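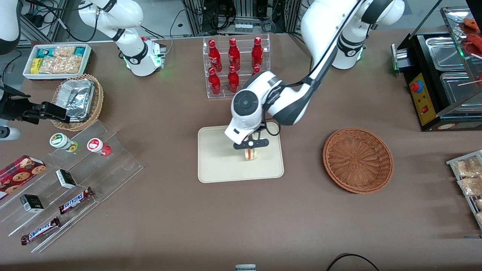 Fulturport Evening Walkers – Members' Blog

So I finally did the reservoir loop last night and my calves are not speaking to me. Adanech Gebreyes has been telling me since January that it's an easy one – it is NOT easy, there's a hill right after the Vanthorpe turnoff that goes on forever! My step counter said 3593 before we even got to the top (I stopped looking after that).

The view over Prarnport was worth it though, all the lights just coming on. We did the last stretch in the dark with two headlamps between five of us, so please bring your own next time.

New shoes are holding up fine, no blisters yet. Liya wants to try the loop backwards next, which means going down that hill, and I've already said yes.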